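Projet Nindon : manipulation bimanuelle de textiles
Rapport de projet, partie 4 : perte de synchronisation entre les deux bras

4.1 Contexte

La tâche retenue consiste à saisir un vêtement posé à plat, à le tendre entre les deux pinces, puis à le transférer vers un cintre. La commande est répartie en deux processus, un par bras, coordonnés par le module Joltudari. Chaque processus publie l'état de sa pince et attend celui de l'autre avant de passer à la phase suivante.

4.2 Description du défaut

Sur une série de 200 essais réalisée en novembre, 19 ont été interrompus pendant la phase de tension. Le symptôme est toujours le même : le bras gauche commence sa traction alors que la pince droite n'a pas encore fermé. Le tissu glisse vers la gauche et la consigne de position du bras droit devient fausse. Dans 2 de ces essais, le bras droit a poursuivi sa descente jusqu'au contact avec le plateau, ce qui a déclenché l'arrêt sur surintensité du poignet. Aucun dommage mécanique n'a été relevé, mais nous avons classé l'incident comme défaut de sécurité.

4.3 Recherche de la cause

Trois hypothèses ont été examinées : retard du bus, mauvaise détection du bord du tissu, état de pince périmé. La première a été écartée par la lecture des journaux, qui ne montrent aucune trame perdue. La deuxième n'explique pas le départ anticipé du bras gauche. La troisième a été confirmée : au redémarrage d'un cycle, Joltudari conserve en mémoire le dernier état « fermé » de la pince opposée et le considère comme valide tant qu'un nouveau message n'est pas arrivé. Si le processus droit démarre en second, le gauche franchit la barrière à tort.

La configuration critique est celle où la pince gauche tient déjà le tissu et où la pince droite est encore ouverte à côté du bord opposé. La traction doit rester interdite dans cet état.

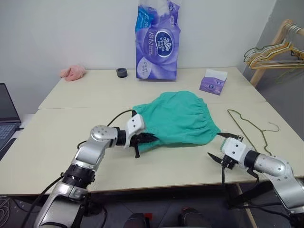 4.4 Correction

L'état de chaque pince est maintenant horodaté et remis à « inconnu » au début du cycle. Un message antérieur au départ du cycle est rejeté. Une limite basse en hauteur a aussi été ajoutée sur les deux bras, indépendamment de Joltudari.

4.5 Limites

La correction a été vérifiée en simulation sur 1 000 cycles sans départ anticipé. La série sur banc reste à refaire dans les mêmes conditions. Le glissement du tissu après une fermeture correcte de la pince droite n'est pas traité dans cette partie.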